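6. Montaje del estuche conmemorativo Saditz y colocación de la placa dedicada

Este apartado se dirige a las personas que reciben el estuche Saditz en su versión para regalo, con placa dedicada y bandeja extraíble. Se recomienda leerlo completo antes de abrir el precinto interior. Las indicaciones sobre el cuidado del barniz se encuentran en el apartado 7, y las relativas a la sustitución de piezas, en el apartado 9.

6.1 Comprobaciones previas

1. Sitúe el embalaje sobre una superficie estable y mullida, con la etiqueta de expedición hacia arriba.
2. Corte la cinta exterior sin introducir la hoja más de lo necesario. El estuche viaja con una separación reducida respecto de la solapa superior.
3. Retire el sobre de documentación y verifique que la referencia impresa termina en 332 (acabado nogal) o en 334 (acabado cerezo).
4. Compruebe que el nombre y la fecha grabados en la placa coinciden con los del pedido. Las reclamaciones por error de grabado deben presentarse antes de fijar la placa.

Nota. La placa se suministra con una película protectora en ambas caras. No retire la película posterior hasta llegar al paso 6.3.

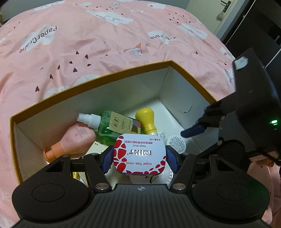 5. Extraiga el estuche tomándolo por la base, con las dos manos. No tire del cierre ni de la cinta marcapáginas.
6. Conserve el embalaje original durante el periodo de devolución. Bukel no acepta devoluciones en otro tipo de caja.

Precaución. Si el estuche ha permanecido en un vehículo o almacén sin calefacción, déjelo cerrado en la estancia definitiva durante 20 horas antes de continuar. Un cambio brusco de temperatura puede marcar el barniz de la tapa.

6.2 Colocación de la bandeja interior

La bandeja Tatow se entrega separada del cuerpo del estuche para evitar rozaduras en el forro durante el transporte. Se apoya en cuatro topes y no requiere herramientas.

1. Abra la tapa hasta notar el punto de retención de las bisagras. No la fuerce más allá de ese punto.
2. Localice la muesca situada en el lado corto de la bandeja. Debe quedar orientada hacia las bisagras.
3. Introduzca primero el lado de la muesca, con una ligera inclinación, y baje después el lado opuesto.
4. Presione suavemente en las cuatro esquinas. La bandeja no debe balancearse.
5. Pase la cinta de extracción por encima del borde, de modo que quede accesible con la tapa cerrada a medias.

Nota. En los estuches encargados para medallas, la bandeja incluye un suplemento de espuma recortada. En los encargados para libro o álbum, el suplemento no se incluye y el hueco queda libre en toda su profundidad.

Si la bandeja queda alta por uno de sus lados, retírela y examine el forro. En la mayoría de los casos se trata de un pliegue de la tela sobre el tope, que puede alisarse con el dedo. No recorte la bandeja ni lije los cantos: cualquier modificación anula la garantía.

6.3 Fijación de la placa dedicada

La placa se adhiere al rebaje de la cara interior de la tapa. El adhesivo alcanza su resistencia definitiva pasado un día y no permite recolocar la pieza una vez presionada.

1. Limpie el rebaje con el paño incluido, en seco. No utilice alcohol, limpiacristales ni ceras.
2. Presente la placa sin retirar la película y confirme el sentido de la lectura con la tapa abierta.
3. Retire la película posterior desde una esquina, sin tocar el adhesivo.
4. Apoye el borde inferior de la placa en el rebaje y déjela caer hacia atrás de forma gradual.
5. Presione desde el centro hacia los bordes durante medio minuto.
6. Retire la película frontal.

Precaución. No cierre la tapa durante la primera hora. El forro puede adherirse a los restos de pegamento que sobresalgan del rebaje.
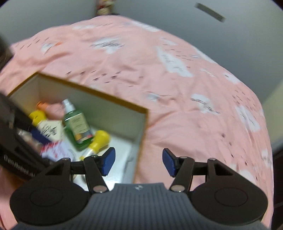 Figura 6-2. Caja abierta sobre la cama.

6.4 Presentación del regalo

El juego de presentación Khaemba (referencia 639, se vende por separado) comprende una funda de tela, una cinta y una tarjeta en blanco.

1. Cierre el estuche y compruebe que el pestillo ha encajado.
2. Introduzca el estuche en la funda con la tapa hacia la abertura.
3. Anude la cinta sin apretarla sobre los cantos barnizados.
4. Coloque la tarjeta bajo la lazada. No la guarde dentro del estuche si está escrita con pluma; la tinta puede transferirse al forro.

Cuando el regalo vaya a enviarse por mensajería, vuelva a utilizar el embalaje original con todos sus rellenos y añada unos 20 milímetros de papel entre la funda y la solapa. El transporte de estuches con objetos en su interior no está cubierto por la garantía de Bukel.

6.5 Solicitud de una segunda placa

Las placas adicionales se solicitan con el formulario que figura en el sobre de documentación. Indique la referencia del estuche, el texto exacto y el tipo de letra. Se respetarán las tildes, mayúsculas y signos tal como aparezcan en el formulario. Las peticiones recibidas en enero pueden requerir un plazo superior al habitual por el inventario anual del taller de grabado.

Revisión del texto: Nazmiye Dağdelen, Documentación de Producto. 2021-11-23

Compartido 20 veces | 0 comentarios

© Bukel. Todos los derechos reservados | Contacto | Volver arriba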